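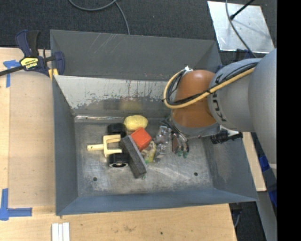
How often should a mixed bin be emptied and sorted?

Once a month is enough for most small workshops and playrooms, and once a week if more than a few people drop things into it.

Chapter 4
The Mixed Bin

I've been putting off this chapter, I'll admit. Chapters 2 and 3 dealt with shelves and drawers, and those are a pleasure to write about, as everything in them has a place and stays there. A mixed bin is a different animal. It's the container that takes whatever has no home yet: a toy wheel or two, a lump of something soft, a block that came out of some packaging, a bit of clear wrapping that somebody meant to throw away. Every building I've ever worked in has had at least one, and most of them had a good many more than they'd own up to!

My first proper job was in the stores at Menddale, where we kept parts and play equipment for hire. The stock list ran to 3308 lines. On paper each of those lines had a shelf. In practice a fair share of what came back from hire went straight into the bin by the door – the big metal one – and waited there until somebody had a quiet afternoon. I learned more about tidying from that bin than from the stock list, and a lot of what follows comes out of those afternoons.

What I mean by a mixed bin

In this book a mixed bin is any open container that holds things of different kinds, put in without order, which are meant to go somewhere else later. That last part matters. A toy box is not a mixed bin if the toys live in it. A rubbish bin isn't one either. The mixed bin is a waiting room, and you judge it by how quickly things move through.

You'll meet three other words in this chapter. A stray is an item whose home you know. An orphan is an item whose home you don't know, or which never had one. Waste is waste, though you'd be surprised how hard it can be to spot. Clear plastic is the worst for this. A crumpled piece of it might be nothing at all, or it might be a bag with small parts inside, and from above the two can look very much alike. Pick it up and feel it before you decide.

Choosing the bin

I like metal, and I like sides that slope outwards. Sloping sides give your hand room to come in at an angle, and small things tend to slide down to the floor where you can find them. Paint doesn't last. The old grey bin at the top of this chapter has flaking paint on its back wall and a floor scuffed to bare metal, and I wouldn't turn it away. A worn floor tells you very little about whether a bin is any good. Look along the seams instead. Rust there can leave marks on soft things such as foam and cloth, so wipe the seams down and line the bottom if you're going to keep anything pale in it.

Size is where people go wrong. At Menddale we swapped our bin for one 800 mm long, thinking the extra room would help, and it simply held more for longer. We went back to 500 mm within the month (it was November, our busiest time, and I was not popular). If your bin is never full, nobody sorts it. A smaller one nags you.

Colour is worth a thought too. Against a dull grey floor a bright orange cube jumps out at you, while a charcoal block of foam just sits there looking like part of the bin. When I sort, I take the bright things out first because I can't help it, and then I make myself go round again for the dark ones. Small pieces get tucked up against bigger ones, so lift the blocks before you call a bin finished.

The ten-minute sort

The method I teach is called the Baredero sort, after the workshop where I picked it up. You set a timer for 10 minutes, put out three trays, and work from the top of the heap downwards. Strays go left, orphans go right, waste goes in the middle. You don't walk anything back to its shelf until the timer rings – that's the bit everyone wants to skip, and I'll spend most of section 4.2 trying to talk you out of it.

Section 4.3 looks at orphans and how long to keep them. I've used the records from Promel there, and the MacAulay label system, which I grumbled about for years and now use at home. Section 4.4 is short and covers wheels, axles and anything else that rolls.

Before you read on, go and find your own mixed bin and tip nothing out. Just have a look into it and write down what you think is in there. Keep the list, as you'll want it for the exercise at the end of section 4.2.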